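Chapter 3
Sorting Small Packets

At the end of this chapter you should be able to:
- empty a mixed pile without losing or tearing anything in it
- choose a container that suits the shape of what you are storing
- decide what is kept, what is moved and what is thrown away

Chapter 2 dealt with shelves and cupboards, where most things have flat sides and stand up by themselves. Packets are harder. Sachets, sweets, single portions of sauce and small pouches slide over one another and will not stack. A kitchen drawer can hold a great many of them before anyone notices, and by then the ones at the bottom are often out of date.

The households in the Korkdale survey, which we use throughout this book, were asked where they kept such items. Most named a drawer, a bowl or a carrier bag. Few could say what was in it. One family in the survey emptied a single drawer and filled 12 envelopes with what they found, among them seeds, plant food, soup powder and spare buttons.

The first step is to take everything out. Work on a wide, flat surface, and put a cloth down if the table is slippery or easily marked. Foil and shiny film move about a good deal on bare wood. A patterned cloth is fine for most things, though clear packets are easier to find on a plain one. Keep the storage box on the same surface, close to the pile, so that each item travels only a short way. 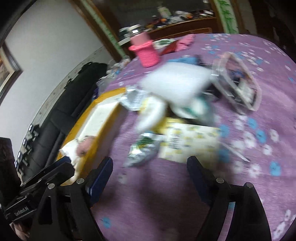 Figure 3.1 Packets in a pile on a flowered cloth, with a long yellow-rimmed box beside them.

Long, narrow boxes suit packets better than deep square ones. Items can be stood on edge, one behind another, and looked through like cards in an index. In a deep box they settle flat and the old problem returns. The box should not be filled to the end. Leave a hand's width free, or the packets will be too tight to leaf through.

Soft, plump pouches need separate treatment. They take up more room than their contents require and push thinner packets out of line. Put them at the back of the box, or in a second box of their own. Opened packets should be folded over twice and clipped before they go in -- a paper clip will do.

Wrappers with nothing in them should be taken out as you go. They are easily mistaken for full packets, foil ones especially, so press each one lightly before deciding.

Terms used in this chapter
Pile: everything taken out and not yet sorted.
Run: a row of packets of one kind, standing on edge.
Remainder: whatever fits no run. It is dealt with last, in section 3.2.

3.1 Making the first run

Begin with the kind of packet you have most of. Pick these out of the pile and leave the others where they lie, even if they are in the way.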